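Moving a Shared Folder to a New File Server Without Losing Permissions

By Chalerm Jitpraphai
Last updated: 4 April 2024

The steps below cover a move between two Windows file servers in the same domain. The old server is called BOLGER and the new one TROVON. Replace both names, and the share name Prolitik, with your own. You need an administrator account on both machines.

Before you start

Check the free space on the new volume. The folder used for this page held 567 GB, and the target should have at least a fifth more than that. Confirm that the target volume is NTFS. A volume formatted as exFAT accepts the files but drops every permission entry.

Step 1. Record the share settings

Share permissions are stored in the registry, separate from the file permissions, and a file copy does not carry them over. On BOLGER, open PowerShell as administrator and run:

Get-SmbShareAccess -Name Prolitik

Save the output to a text file.
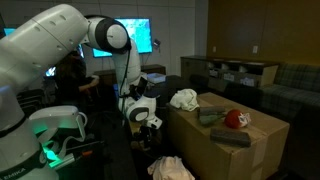
Step 2. Run the first copy

Run this on TROVON, while users are still working:

robocopy \\BOLGER\Prolitik D:\Prolitik /E /COPYALL /DCOPY:DAT /B /R:1 /W:1 /MT:16 /LOG:C:\Logs\pass1.txt

/COPYALL includes owner and auditing data. /R:1 matters more than it looks — the default is one million retries on each locked file. Expect some open files to fail on this pass.

Step 3. Run the final copy

Disconnect users, remove the share on BOLGER, and repeat the command using the administrative path (\\BOLGER\D$\Prolitik) with /MIR in place of /E. /MIR deletes anything on the target that is missing from the source, so read both paths twice. In our case the second pass copied 1342 files.

Step 4. Create the share

New-SmbShare -Name Prolitik -Path D:\Prolitik -FullAccess "Domain Admins" -ChangeAccess "Domain Users"

Adjust the groups to match the file saved in Step 1. Local groups from the old server show up as unresolved SIDs and must be replaced by hand.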